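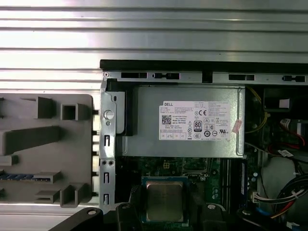
The second life of the office desktop

A desktop computer bought for an office is usually written off on a schedule set by the accounting department. The schedule has little to do with the condition of the parts. Processors rarely wear out in office use, memory modules seldom fail after their first months, and a steel case will outlast several owners. The parts that do age are the fans, the drives, the power supply and the small battery that keeps the clock running.

The refurbishing trade lives in the gap between those two timetables. It is an old trade by the standards of computing, and its methods have settled. A lot comes in on pallets, is sorted, wiped, tested, repaired where the sums allow, and sold on with a short warranty. Margins per unit are thin. What separates a profitable lot from a poor one is mostly decided before anybody opens a case.

Buying the lot

Plornen, a refurbisher in Clitham, buys from leasing companies, school districts and the occasional bankruptcy sale. A recent lot, delivered in July, came to 473 desktops from one insurance office. The manifest listed a single model. The pallets held four, from two generations, with three kinds of power supply among them.

This is normal. Manifests are compiled from purchase records, and purchase records do not track what was swapped on a desk over the years. The buyer's job is to price that uncertainty. Plornen samples each pallet on arrival, checks the sample against the manifest, and has a contract clause that lets it reprice the lot if the mismatch goes beyond an agreed share. Sellers dislike the clause. Firms without one tend to bid lower to cover themselves, so most sellers sign it.

Mixed lots also cost time further down the line. Each model needs its own firmware files, its own drive caddies and its own entry in the test software. A pallet of identical machines can be run through in a single shift. The same number of assorted machines may take most of a week, and the buyers on the other end pay no more for them.

Data comes first

Drives are handled before any other part. Each one is pulled, scanned and logged against the serial number of the machine it came from. Working drives are overwritten and verified. Drives that fail verification go to a shredder, and the seller gets a certificate either way.

Solid-state drives complicate this. They move data between cells to even out wear, so a plain overwrite can miss cells the drive has set aside. The usual answer is the drive's own erase command, followed by a check that it completed. Older units with poor firmware sometimes report success without having done the work. Plornen keeps a list of models it will not trust, and shreds those on arrival whatever their resale value.

Firmware passwords are the other recurring problem. An office that locked its machines and then lost the password has sold a set of boards that can't be set up by the next owner. Some makers will clear a lock on proof of purchase. The paperwork can run longer than the repair, and a refurbisher has to decide early whether to chase it or break the machines for parts.

Grading and testing

Of the July lot, 285 machines were graded for resale as complete units. The rest were split between parts stock and scrap metal. Grading covers two separate questions that customers often confuse: how the case looks, and how the machine performs under load. A scratched machine can have a spotless test record. A clean one can shut down after twenty minutes of heavy work.

The load test is simple in principle. The machine runs a set of calculations that keeps the processor and memory busy while temperature, clock speed and fan speed are recorded. A healthy office desktop climbs to its working temperature, levels off and stays there. A fault shows as a steady climb with no plateau, or as a clock speed that drops in steps while the fan runs at its limit.

Most heat faults come down to dust or old thermal compound. Compound is the paste between the processor's metal lid and the heatsink, where it fills gaps too fine to see. With age and repeated heating it can dry out and crack, and heat then crosses the joint poorly. The old material comes off with alcohol and a lint-free cloth, and a small fresh amount goes on. Too much is untidy and usually harmless, unless the compound conducts electricity.

Sockets need more care than processors. In designs where the pins are in the socket, a single bent contact may take out a memory channel and leave the rest of the board working. The symptom looks like bad memory, and plenty of good modules have been thrown out on that evidence. Swapping a module between slots before condemning it takes a minute.
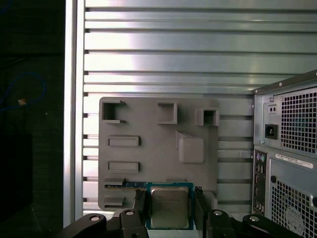
The economics of parts

Complete machines bring in the larger checks, but parts carry the business through slow months. Processors are compact, easy to ship and simple to identify, and they hold their price well for as long as people want to upgrade boards of the same generation. Memory follows a similar curve. Power supplies made to a maker's own shape sell slowly, until one day a school needs forty of them.

Zieliński, a parts dealer that takes much of Plornen's surplus, sorts its stock by socket type and sells in trays to repair shops. Its return rate on processors is low. Most returns are compatibility errors, where the chip fits the socket but the board's firmware doesn't recognize it. The dealer now prints the minimum firmware version on each packing slip.

What is left goes to a smelter at Dravotmont. Steel cases are flattened and sold by weight. Boards are priced by grade according to their metal content, and a mixed bin is paid at the rate of its worst material. Plornen keeps 2 bins at the end of each bench for that reason, one for boards with the batteries and heatsinks removed, and one for everything still waiting to be stripped.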